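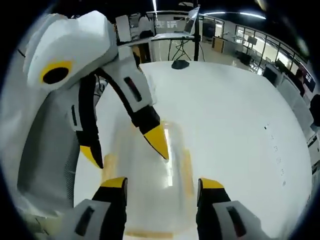
Clear plastic with three strips of orange-brown tape, on a large white tabletop.

The Patience of Tape

In the packing room of Mamalen, a small mail-order shop for secondhand tableware, the first thing a new worker learns is how to tear tape. Ruxandra Onu has taught this lesson for many years, and she does not like to hurry it.

"People pull too much," she told me. "They think more tape is more safe. Then the customer needs a knife to open the parcel, and with the knife comes the accident."

I came to Mamalen in April, when the shop was preparing 270 parcels for a spring order. I expected noise. What I found was mostly the long dry sound of tape leaving the roll, and between these sounds a radio with the volume very low.

Clear plastic is the material which gives the most trouble. It slides on a smooth table, it shines under the lamps so that you lose its edge, and it keeps every finger mark. Onu's method is to fix the sides first, one strip left and one strip right, and only then to close along the bottom. The brown tape she prefers to the transparent one. On clear plastic she can see at once where it begins, and so can the person who must peel it off at home.

Her colleague Santeri Keskinen has a different opinion. He worked before for Bromley, a picture framer, where any visible tape was considered a shame. He still folds the end of each strip under itself, a few millimeters, to make a small handle for the fingers. Onu used to laugh at this. Now she does it also, but only for fragile things, she says, and for customers who are old.

The tables are white, and they are kept so with some effort. Small dark specks come from ink and from old labels, and not all of them go away with soap. Keskinen has tried vinegar, then alcohol, then a school eraser. The eraser was the best of them.

There was a time when the shop wanted to change everything to paper. They made a trial with 200 parcels and the paper tape from Vasiliu, which must be moistened before use. It held very well on cardboard. On plastic it came off during the night, and in the morning Keskinen found the lids open — all his work of the afternoon before, he said, "like flowers."

So the brown rolls stayed. Onu buys them by the box and stores them flat, away from the radiator, with the oldest on top.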